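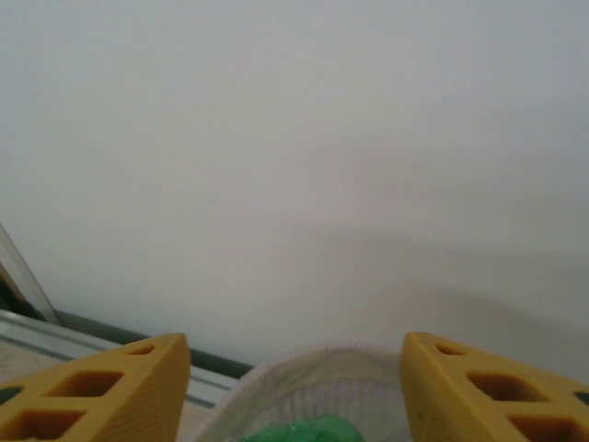 Student Builds > Manipulation > Team Help

gasketcase
Thursday meeting, task is "bottles into container." Podau (our name for the code, don't ask) scores 2 points per bottle and our run cap is 8 minutes. Half the club wants to keep tuning the grasp. I say the grasp is fine and our problem is whoever wrote the search routine, a person I see in mirrors.

bkurup
Bindu here, I wrote the other half of it. The grasp is not fine. Bottles lying on their sides roll if one finger touches first, and our log has 172 attempts in it if you'd like some bedtime reading.

gasketcase
I've read it. I fell asleep at "retry."
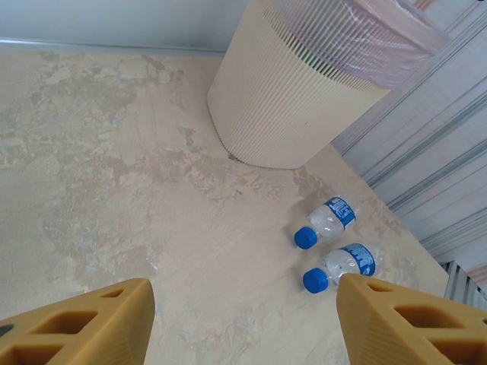
Re: approach angle

wurnier_fan
Two bottles side by side like that, both caps pointing the same way, and you're coming in with a fingertip practically on the end of the lower one. Back up, turn the wrist, close across the middle. We did this in June and it cured most of our rolling.

bkurup
Across the label? Ours slips on labels.

wurnier_fan
Then squeeze harder. It's water, it won't file a complaint.

dsouza_u
Disagree. Squeeze harder and you get a dented bottle that sits crooked in the basket, and then the next one has nowhere to go. Placement order matters more than anyone in this thread wants to admit.

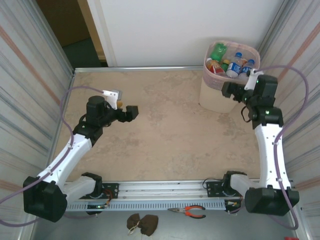 Five in is a decent load, but look how the two water bottles lean. I'd put those in first next time and let the green one fend for itself. Usha, Ciser team, happy to share our ordering script.

gasketcase
Send it. Bindu is already typing.

bkurup
I am typing that the grasp is not fine.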